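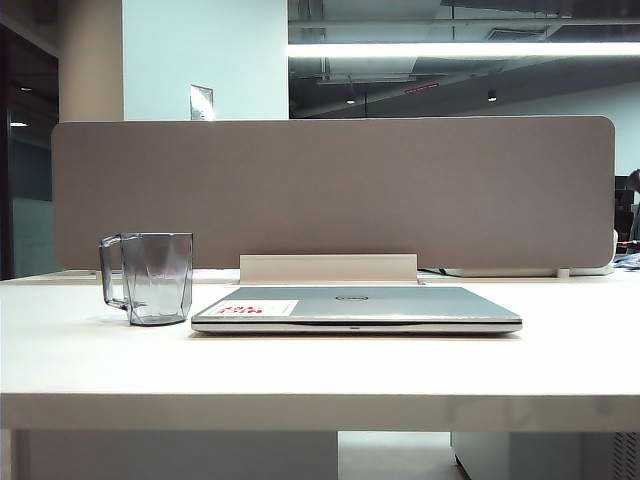

Two weeks of gripper testing on the two-arm setup. Posting notes as a thread so I can find them later. 1/

Task is the same for every run: closed laptop flat on a white desk, get fingers under an edge, lift, turn it a little, set it down. Flat things on flat desks are hard for parallel grippers. The gap under the base is only as tall as the rubber feet. 2/

Candidates: the Jeltitz pointed fingers, and the Sturkden wide pads with the silicone face. Same arms, same controller, same wrist cameras. Only the fingers get swapped. 3/

We did 293 attempts in total. I threw out 8 where the controller dropped its connection before the arm moved. Everything below is from what's left. 4/

Sturkden first. Very good once they have hold of something. The lid doesn't slide and you can run a low grip force. The trouble is getting hold. The pad is too thick to go under the front edge, so the other arm has to tip the laptop up first, and that costs time on every run. 5/

Jeltitz go under the edge without help if the approach is shallow. Too steep and the tips push the laptop across the desk. I ended up lowering the wrist and coming in almost parallel to the surface. Took most of Thursday to get the angle right. 6/

We use cookies to improve your experience and measure traffic. By continuing to browse you agree to our cookie policy. Accept | Manage settings

Downside of the points: small contact area. Brushed metal is slippery and the laptop rotates between the tips if you pick it up off center. Two arms fix that, one cannot. 7/ 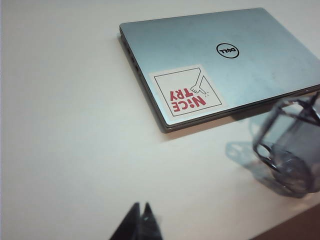

Wrist camera view, pointed fingertips at the bottom, other arm at right.

Cameras. The wrist view is the one I use for the approach. You can see the seam between lid and base, and the ports along the side, and that's enough to line up on. The fixed camera is better for checking if the laptop is sitting square to the desk afterward. 8/

Motion blur on the wrist camera is a problem when the other arm moves fast. I cut exposure time and it helped, but then the shadow side of the laptop gets noisy. Now running the second arm at a lower speed until the first one has contact. 9/

Glare on the lid was less trouble than I expected. The white desk was more trouble. Auto exposure sees all that white and darkens everything else, including the fingertips. Locked it manually. 10/

Controller: still on Flosanard. The force limit works, but the setting resets to 200 every time you restart, so put it in your startup script. I lost a morning to that one. Units are whatever the config file thinks they are. 11/

Latency from command to first movement was 118 ms on this controller with both arms connected. Fine for this task. I would want less for anything that has to react to slip. 12/

Where I've landed for now: Jeltitz on both arms, shallow approach, slow second arm. I'd like to try a pointed tip with a thin rubber skin on the inside face, if someone makes one that fits. 13/

Several people asked about the mug. Glass is a separate test and I haven't scored it yet. The squared handle should be easier than the body. 14/

Next up is lid opening from the front notch. Will add to this thread in September when I have numbers. 15/15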